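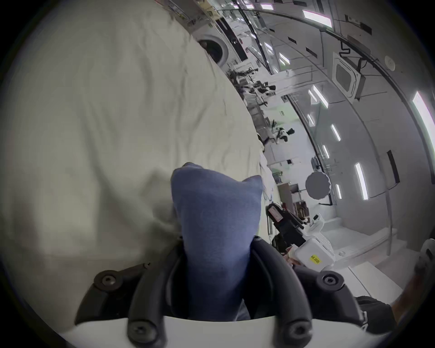

Written by Pak-hei Chiang. Edited by Kai-wen Mak. Last revised in May
Filed under: Household robotics, Laundry, Manipulation

Laundry handling (robotics)

Laundry handling is the branch of household robotics that deals with clothes, sheets and towels. Sorting, loading, unloading, folding, putting away. Short answer to the usual question, can a machine do it yet: parts of it, slowly, in rooms it knows. Whole job start to finish, no.

Why cloth is hard

A mug keeps its shape when you pick it up. A shirt doesn't. Pinch it in the middle and it comes up in peaks, with the sleeves hanging wherever. Collar might be inside, might be underneath. Most of the garment is hidden from the camera most of the time, so the program has to guess where the edges are, and a wrong guess means a lump. Light colours on light bedding are worse again. Fitted sheets are a category of their own and most labs leave them out.

Commercial folding machines get around this by having a person clip each item in by the corners. Works fine in a hotel laundry. Not much use in a flat.

Teaching by demonstration

Older systems were programed step by step: find corner, grip, lift, find second corner. Good on square towels, hopeless on hoodies. Newer work mostly copies people. A person does the chore holding a pair of grippers much like the robot's own, cameras record it, and a model is trained on the recordings.

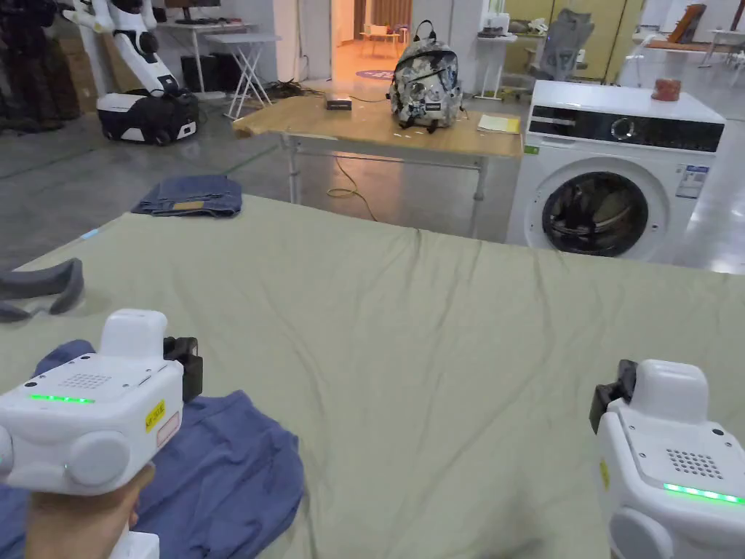 The grippers slow people down too. Two fingers a side, no fingertips to feel a seam. Demonstrators at the Atley project needed 9 minutes for a small pile they could do bare handed in 3, and got faster with practise but never caught up. Some writers take this as a fairer yardstick for the robot than ordinary human speed.

State of the field

Lavora, a two-armed folding system on wheels, was trained on 3,000 recorded folds. Handles T-shirts and trousers laid out one at a time. Pulling a single item from a heap is less reliable, and anything inside-out gets folded inside-out.

Nollus went after the washer instead. Opening a porthole door is mostly solved, loading mostly solved, getting the last sock off the back of the drum is not. Dial settings still left to the owner.

The Au trials put machines in 30 homes. Commonest causes of a stopped run were straps, drawstrings, and cables on the floor. Full results not yet publised.

See also: Bed making (robotics), Dishwasher loading, Deformable objects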